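Hilava Home Study: Entryway Shoes
Call for participants

Most advice about keeping shoes by the front door is, in my view, untested. Buy a rack, the articles say, and the pile goes away. I have bought four racks. The pile is still there, next to the rack.

Hilava is a small research and writing outfit that looks at household habits. Our last questionnaire went to 2974 households and 1339 of them wrote back. Of those, 651 said they owned a shoe rack and still kept their everyday pairs on the floor in front of it. I don't trust questionnaires much, because people describe the home they meant to have. So we want to look at real entryways, yours included.

What the study is about

We are interested in the low, ordinary end of the shoe problem: slides, slip-ons, lace-up canvas sneakers, the pairs that get worn to the mailbox and back. Dress shoes and boots are somebody else's project. The question is which pairs make it onto a rack, which stay on the floor, and whether the kind of shoe has anything to do with it. My own guess is that laces matter less than people claim. I could be wrong, and I'd like to see it shown either way.

Black canvas sneakers and foam slides, the sort of everyday pairs we mean:

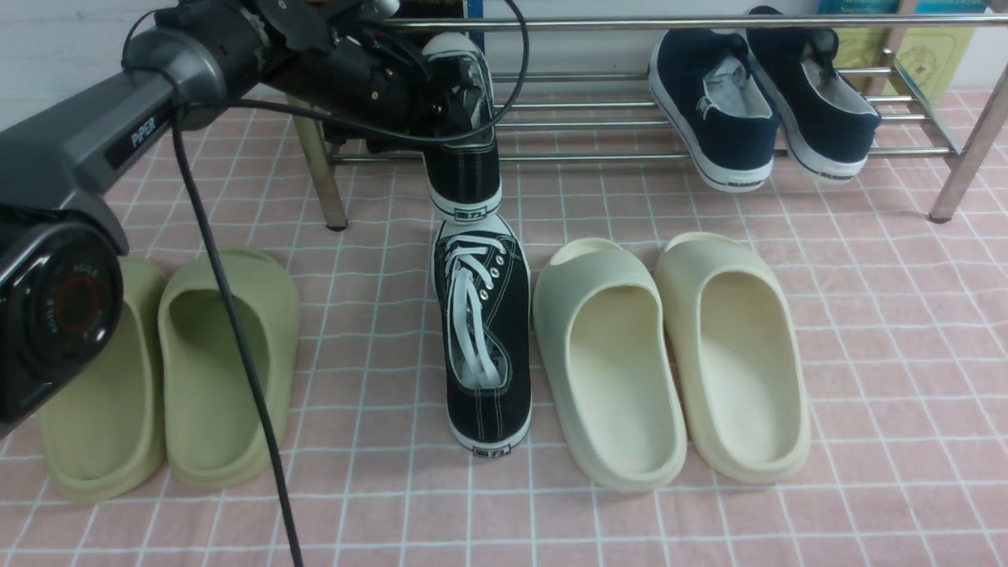
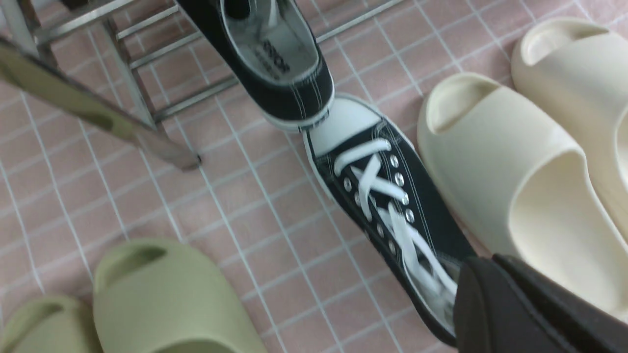

What you would do

For one month, starting in April, you keep a short log. Each evening at 9 p.m. you write down which pairs are on the rack and which are on the floor. Do not tidy first. If you tidy first we will probably be able to tell, and your log will be no use to us.

Halfway through you change one thing, and we tell you what. It may be moving the rack, taking away its upper tier, or leaving sandals off it altogether. Some households will be asked to change nothing, and they should please resist the urge to improve matters.

At the end there is a phone interview. It takes more than 30 minutes if you have opinions, and most people do.

Who can take part

Adults who share a home with at least one other person and have a rack, shelf or bench meant for shoes. Renters are welcome. Professional organizers are not – sorry, but we have read your books.

What you get

A gift card at the end of the month, and a copy of the results. You do not get a tidier hallway. If a study promises you that, ask to see its numbers.

We take no money from companies that sell racks or shoes, and we won't recommend any to you.

How to apply

Write to Grímur Kvaran at Hilava with "Shoes" in the subject line. Tell us who lives in your home, what your shoes are supposed to sit on, and where they are right now. Go and look before you answer.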